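Budgeting for a bin picking cell - is the quote sane?
Automation & Handling board > Buying and planning

gantryman_9
We're a small spares packer and we've had a quote from Vammont for a picking cell. Arm, gripper, vision, software, guarding. The line I'm stuck on is "integration sundries" at £3000. No breakdown. Has anyone had one of these itemised?

sump_plug
Sundries is where they put what they forgot. Ask for it in writing, line by line. We had the same from Partanen in June and it dropped by £800 once they had to list things.

mildred_k
I'd worry less about the sundries and more about the pick rate. What are they promising, and on which items? Every demo I've sat through used nice matt boxes. Ask for clear film and mixed bits, in a metal bin, then see what happens to the number.

gantryman_9
They say 7 picks a minute "typical mix". No definition of typical.

sump_plug
There's your answer then.

Fesell_user
Bit harsh. We've run a Fesell cell for nine months and it earns its floor space. You do need to budget for cables and fixings though. Ours went through two dress packs before we got the routing right, and that wasn't in the quote either.

mildred_k
Earns its floor space compared with what? Did you count the person who comes over to clear it?

Fesell_user
Part of a person, yes. I never said it was free. This is the sort of bench I'd cost from, and most of the small stuff round the arm would count as sundries:

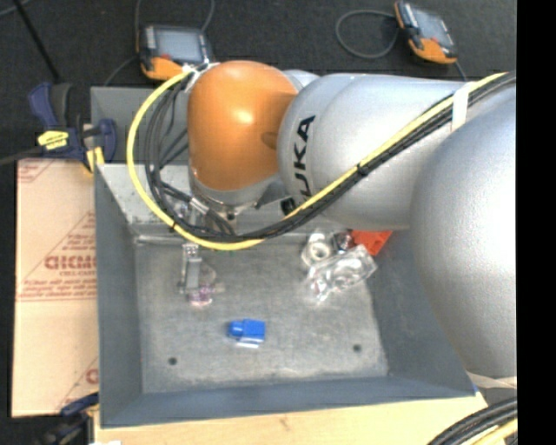 KUKA arm over the metal bin, cables tied along it, bar clamp on the bin's left edge.

gantryman_9
Useful, thanks. So clamps, ties, straps, and a crumpled clear packet at the back of the bin, which is exactly what our stock looks like. I'll send Vammont a box of our worst and ask for a rate on that.

sump_plug
Clamps and cable ties don't come to three grand.

Fesell_user
No, but the hours spent fitting them might.

mildred_k
Then they should call it labour. And get a second price - Praltberg will quote without a site visit, for what that's worth.

gantryman_9
Asked them this morning. Will post the breakdown if I ever get one.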